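# Colored rims on white bowls, and a gray tray that goes streaky: how do you look after yours?

Posted in Kitchen & Table, Wallthorpe Neighbors Help Board
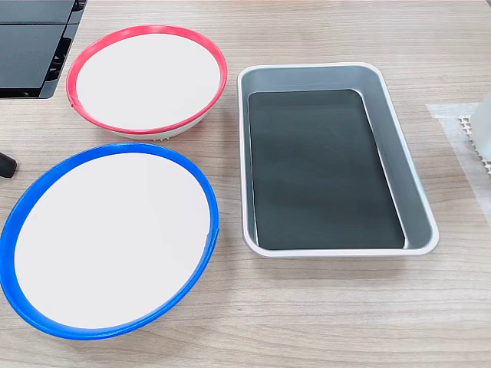 *The red one, the blue one and the tray on my table.*

Hello all! I picked up these two bowls at the Wubshet rummage sale in September, along with the tray, and I've grown so fond of them that I'd hate to ruin them through plain ignorance. The bowls are white with a band of color around the top, and there's a little spot on each where the band doesn't sit quite right. On the blue one it's over on the right side, where there's a small break or overlap. I can't decide if the bands are meant to come off for washing or if I'd be sorry the minute I tried. I paid 11 dollars for the lot, so it's not a tragedy either way, but I do like them.

My other trouble is the tray. The dark part at the bottom shows lighter streaks, and I've been at it with dish soap and a soft cloth (twice!) and I still see them when the light comes in. I don't know if it's metal or plastic, which I realize doesn't help you one bit. I'd like to use it for rolls when my sister's family comes. Any ideas welcome, and thank you for reading all this.

**rornia_kitchen**

Welcome to the board! Please don't pry at the bands. Run a fingernail very gently along the loose spot, and if the band shifts on its own, then it's probably a separate piece and you can ease it off with warm water and a drop of soap. If it doesn't budge, leave it be and wash by hand. I had a set with rims like that for 17 years and the only one I lost was the one I put in the dishwasher, bottom rack, right over the heat. I still miss it. Dry them upside down on a towel overnight so that water doesn't sit in the seam.

For the tray, try white vinegar and water, half and half, on a small corner first. Then rinse and dry it right away with something that doesn't shed. Streaks are often just soap that never got rinsed off. If they're scratches you'll have to live with them, but a cloth napkin under the rolls covers a great deal, and it keeps them warm too.

**Wanda**

just use it, its a tray. mine is all scratched up and the rolls taste the same

**plumjam1617**

I agree with the vinegar but skip anything gritty, and no steel wool!! Does a fridge magnet stick to it? That would at least tell you there's steel in there.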